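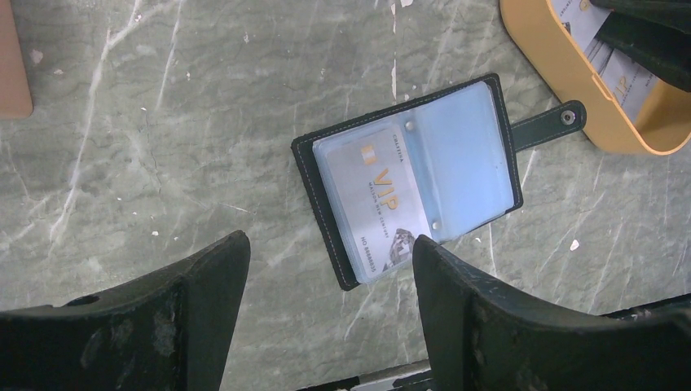
Jararier two-arm bench: review after 2,816 episodes

Our group at the Drundthorpe site has been collecting demonstrations on the Jararier bench since July. It is sold by Mathur as a complete station: two arms on a shared rail, a walled work area, a camera on each wrist, a fixed camera for the overall view, and a pair of leader arms that the operator holds. Recording runs through Flerberg, which ships with it. I am reviewing the station as a tool for producing training examples. The policies we trained on the data are covered only where they showed up a fault in the recordings.

Workload

We ran small two-handed tasks only. The longest block was card handling: cards start in a shallow tray, a snap-closure card holder has to be opened and laid flat, and a card goes into one of the clear sleeves. That block accounts for 743 of the kept episodes. The next largest, sorting flat items into a desk organizer, gave 814 attempts before filtering. The rest is a mix of folding, stacking and handing items from one arm to the other.

Card handling is a harsh test for this class of hardware. The sleeves are transparent and slightly reflective, the cards are thin, and the holder shifts when either page is pushed. Operators who were comfortable with block stacking inside an hour needed two or three sessions before their card episodes were worth keeping.

Arms and rail

The shared rail is the best decision in the design. Both bases are bolted to one piece, so the distance between the arms does not drift, and we have not had to redo the arm-to-arm calibration after moving the station. On our previous setup, with separate clamps, this was a weekly job.

Reach is adequate across the middle of the table and poor in the far corners. With an arm extended that far the wrist can no longer turn freely, and operators start making odd detours that end up in the data. We now keep everything that has to be grasped in the near two thirds and use the back for objects that only need to be there.

Backlash at the wrist is noticeable. It can be felt when lining a card up with a sleeve opening. Archana Yadav measured it on both arms and found the left slightly worse. The operator corrects for it without thinking, and the recorded joint positions then carry a small offset that depends on the direction of approach. Anyone training on absolute joint targets should check for this early.

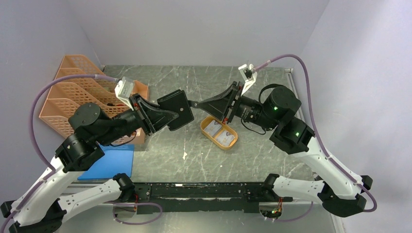
Both arms over the card tray, grippers close to meeting. The desk organizer is at the back left.

Grippers

The stock fingers are stiff and hold a card well by its faces. They are less good at getting one off a flat surface. In the tray, operators tend to push a card against the side until an edge lifts, which works and is repeatable enough to learn from. On bare tabletop the same card can take many tries.

The fingers also mark quickly. Ours are scuffed, and dust shows on them in the wrist view. I would have liked a spare set in the box. A policy trained only on clean fingers may or may not care, and we decided not to find out: wear stays in the data as it comes.

Finger width is the real limit. With the gripper low over the card holder, the two fingers take up much of the lower part of the wrist image. What remains is enough to see the sleeves, but small objects near the fingertips are easily lost. Tilting the camera bracket up recovers some of the table and loses the contact point. We settled on one angle, marked the bracket, and left it there for the whole card block.

Cameras and cables

The wrist cameras are the views we would keep if we had to drop one. Printing on a card is clear enough at working distance to tell which way up it is, and orientation matters for this task. The fixed camera is needed for the handover tasks and for reviewing episodes by eye, but an arm often covers part of whatever is behind it.

Cable routing is the weakest part of the build. Each wrist camera cable leaves its bracket in a wide loop and then follows the arm down to the base. The loop has to be that large to allow full wrist rotation. It also swings, and on the right side it can come close to the wall. We lost 124 episodes to camera dropouts before Naveen Jaiswal added strain relief at the connectors. There have been no dropouts after that change. It should be a factory part.

There is also exposed wiring under the arm mount. It has caused no trouble, but I would not run the station near liquids, and a cover would cost very little.

Walls and light

The plain pale walls do their job. Light is even, shadows are soft, and people walking past do not appear in the recordings. The price is a very uniform background. Siiri Väisänen trained one policy on the card block alone and moved it to an open bench, where it did badly until we mixed in episodes with other backgrounds. If the target is a station of the same kind, ignore this. Otherwise plan for variety from the first day, including stray objects on the table. We leave boxes, mats and scraps in view on purpose and change them between sets.

The streaked tabletop surface is a mixed choice. It gives the cameras some texture, but small white scraps are hard to tell from the pattern at a glance, and white cards have lower contrast against it than I would like.

Flerberg

Recording is started and stopped with a foot pedal. Each episode gets a task label, an operator code and a pass or fail mark, and the mark can be changed later. Camera streams and joint data share one clock, and we found the alignment good on every episode we checked by hand.

Two complaints. The fail mark is a single flag with no reason attached, so Pallavi Rajput keeps a separate sheet that sorts failures into slips, missed grasps, operator error and hardware. And there is no way to trim idle time at the start of an episode without exporting it first. A policy trained on untrimmed data learned to wait.

Leader arms

Comfortable for forty minutes, tiring after that. There is no force feedback, and for cards this is a real loss: the operator has to judge by eye whether a card has entered the sleeve or is bending against its edge. Rekha Tomar suggested a second monitor showing only the wrist views, placed directly above the work area. Keep rates on the card task went up the same week.

Verdict

Recommended for tabletop two-handed collection at moderate precision. Budget for strain relief, spare fingers and a second monitor. For inserting thin parts into tight openings, test the wrist backlash on your own unit before accepting delivery. Mathur replaced one of our wrist joints under warranty and the replacement arrived with the mounting screws missing.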